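Left arm gripper drifting after a couple of hours, how do you re-zero yours?
Asked by mollel_bench, Sep 19, 2019

Two-arm cell, lunch packing task. After a long run the left gripper closes a little off center and I have to redo the offset. The right one is fine. What's your routine?

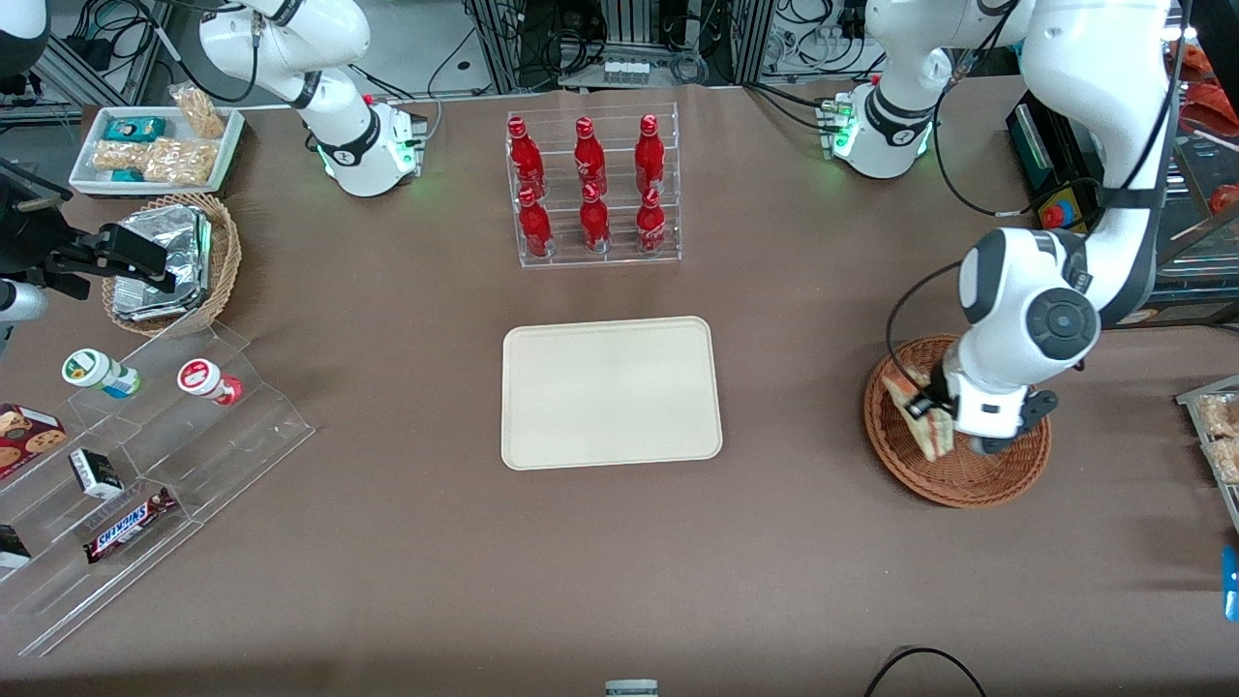

Gripper zero is my favorite bit of upkeep! Run the arm for 30 minutes first, then open the fingers fully and save the offset. Do it with the gripper empty, so not while it's down in the round basket holding a wrapped sandwich. Then check your cable slack at the wrist, those thick black ones can tug.
Jocelyn Tremblay

Check the finger screws. Mine were loose.
tenex141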